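Magazine > Features > Machines at Work

The Arm That Was Nine Seconds Late

By Úna Daly
2021-07-30

I was eating a granola bar when the robot hit the shelf. I mention it because I'd been told no food in the lab, and for a good minute afterward I was sure I'd caused it.

It wasn't a big crash. The right arm had been reaching toward a workbench, nice and slow, then it stopped. Liam Mac Giolla, who runs the two-armed machines at Umstead, leaned in to look at his screen (he was outside the tape, thank goodness) and the arm woke up and swung 45 degrees the wrong way into a steel shelf. A tray of screws went everywhere. Liam hit the red button, and then we all just stood there listening to screws roll under things.

I'd come to Umstead to write about robots that tidy up. Kitchens, mostly - the idea is that you teach a machine to pick things off a messy counter in a simulator, thousands of times over, and then you load what it learned onto the real one and let it loose near actual dishes. It's a fun story and I still want to write it! But I ended up spending most of June on the shelf instead.

The first guess was the motor. It's always the motor, Senan Scanlon told me, until you take the motor out. He took the motor out. It was fine. He put it back, which took him until dinner, and he was pretty cheerful about it, considering.

The second guess was the learned part, the piece of software that decides where the hand should go. That one made people nervous. If a trained program does something strange, you can't always open it up and point at the bad line. So Saqib Sandhu set up 100 runs in the simulator with the same starting pose and the same target, and I pulled up a stool to watch. Not one of them swung the wrong way. The arms came up, the right gripper went in low under the edge of the counter, and that was that, over and over. I have never been so bored by something so clever.

Saqib didn't like it. A perfect score bothered him more than a bad one would have, and he kept muttering about clocks.

The arm on the real robot takes its orders over a network cable from a computer across the room. Each order carries a time stamp, and there's a safety check, called a watchdog, that is supposed to freeze the arm if no fresh order shows up within 200 milliseconds. On the day of the screws the network choked for a bit. The watchdog did its job and froze the arm. Then the network came back and delivered everything it had been holding, including an order that was 9 seconds old, from back when the arm was on its way out of its parking spot. The watchdog saw a message arrive, figured all was well, and let it through. It was checking when the mail came. It never looked at the date on the letter.

And the simulator couldn't have caught it, not the way it was set up. In there the computer and the robot share one clock and there's no cable at all. Orders get where they're going the instant they're sent. You could run it all summer.

So they broke the simulator on purpose. Saqib wrote a little add-on that holds orders back and then dumps them in a heap, and he ran it on the kitchen setup, the one with the stone counter and all the junk on it - spray bottle, paper towels, a glass bottle I kept worrying about even though it's made of numbers. Second try, the arm jerked back toward where it had been ages ago. Liam actually clapped.

The fix is short. An order that's too old gets thrown out, and after any freeze a person has to press a button before the arm may move again. Fergal Gilmartin, who signs off on the safety paperwork, wanted the button on a post outside the tape, and he got it. He also wanted the arm to creep for the first few moments after a restart. They argued about that one for two days, and it's in there now, at a speed I would describe as sleepy.

I asked Liam what he'd tell another lab. Check the age of your messages, he said, and stop trusting a simulator that never has a bad day. Then he went back to the kitchen runs, now with the delays switched on for all of them, and I got my stool back out.

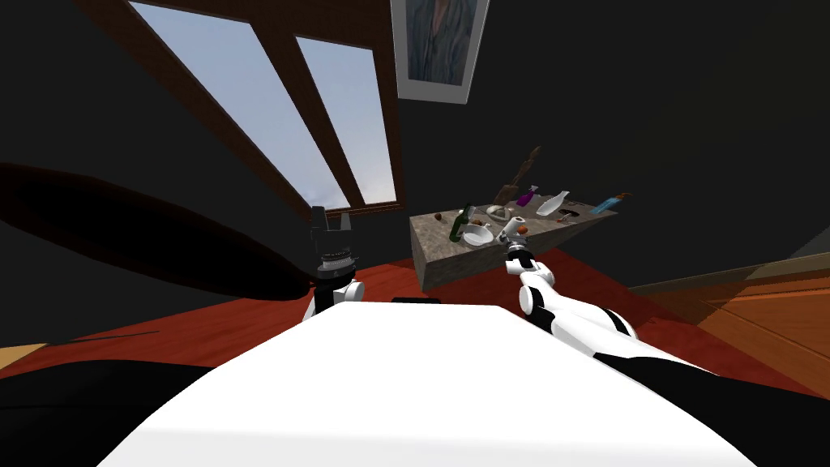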